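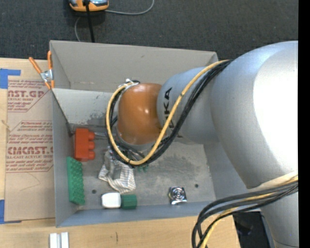

Two days in the woods at Ikdale

May 14, 2022

I'm writing this on the couch with my feet up on a pile of cushions and a bag of frozen peas on my left ankle, so forgive me if it rambles. Ikdale was this week's plan, last week's plan and pretty much my whole spring's plan, and now it's over and I already want to go back!

For anyone who landed on this blog for the bread recipes: I do orienteering. You get a map, a compass and a little timing stick on your finger, and you run (or in my case jog, then walk, then stand still turning the map around) through a forest looking for orange and white flags in the right order. I took it up as a grown adult with no sense of direction, and I love it more than is sensible.

The Ikdale weekend is a middle distance race on Friday evening and a long one on Saturday morning. I'd only ever done the middle before. The long had always looked like something for the skinny people in gaiters who warm up by sprinting uphill. But I got talked into it over soup at the Tridenau winter league, and once the entry fee had gone out of my account there was no getting away from it.

Friday, or how I lost a hill

The middle started in the old quarry, which is a mean place to start anybody. There are little pits everywhere and they all look alike. I took the first leg at a walk, because I have finally learned that about myself, and came down right on top of the flag. Same with the second. I was so pleased that I started running properly, and that was the end of that.

On the way to number 4 there's a hill. It's a big one, with brown contour lines packed so tight on the map that they look like a thumbprint. I was supposed to go around the left side of it. I don't know what I went around the side of, but when I stopped I was next to a stream, and there was no stream within an inch of where my thumb was. I stood there and ate a gummy bear. A girl in the under-12s ran past me, looked at my face and said "you want to be up there," pointing behind me. She was right.

After that I was fine, more or less. The last part of the course was open beech woods with hardly any undergrowth and that bright green light you only get in May, and I even passed a couple of people on the run-in. I finished well down the list and happy.

Saturday and the long one

I slept badly in the van. It was cold, and something was walking around outside (a cow, I think. I decided it was a cow).

My shoes deserve a paragraph. I'd bought a pair of Savex ones in the sale, with the metal studs, and only worn them for short things. On wet rock they are wonderful. On the gravel road out to the start they sound like a horse and feel like one is standing on you. By the far side of the map I had a blister on each heel, and next time I'm carrying the studs to the start and jogging over in old sneakers like everyone else does.

The course had 235 meters of climb, and I'd say most of it came between controls 5 and 6. That was the big route choice leg: straight over the top through the rough stuff, or the long way around on the forest road. I went straight. I always go straight! It's a kind of vanity. There was fallen birch all the way up, then bramble, then a marsh that the map shows as a few friendly blue dashes, and I went in up to the knee. Everyone I talked to afterward had gone around by the road and eaten a snack on the way.

The ankle happened on the very last downhill, in sight of the finish, on perfectly flat grass. I limped in to polite clapping.

Bits and pieces

The results went up on the Wi board by the tea tent and also on their app, which crashed, so we all crowded around the paper anyway. The lemon cake was gone by the time I got there. The rhubarb one was better than it had any right to be.

Tridenau have their summer evening series coming up and I've put my name down for the short course, ankle permitting. If you've been thinking of giving it a try, come to one of those. They'll lend you a compass, and the parking is free.

Peas have thawed. Off to find the sweetcorn.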